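On a décrété que les jeux de formes rendaient intelligent. Chez Gralen, à Zundusside, la boîte de formes colorées coûte 34 euros, et le vendeur vous la tend comme un diplôme. Je l'ai achetée, évidemment. J'ai aussi acheté la planche en érable, pour faire sérieux.

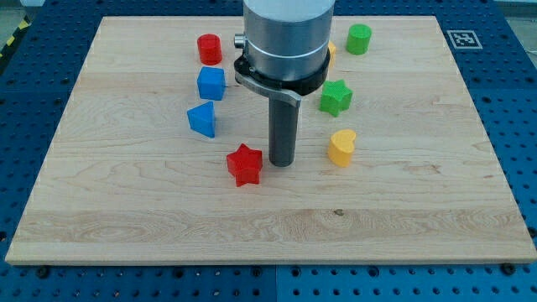 Reste la question du rangement, que le mode d'emploi traite en 4 pages. Trier par couleur ou par forme ? Les familles se déchirent là-dessus. Je tiens, moi, pour le désordre : une étoile rouge n'a jamais souffert de dormir loin des siennes. Un enfant de trois ans le sait très bien, il pose la pièce où ça lui chante et s'en va goûter.

L'adulte, lui, aligne. Il recule d'un pas, penche la tête, corrige d'un millimètre. En janvier, j'y ai passé 22 minutes, café froid compris, et le jouet n'était même pas pour moi.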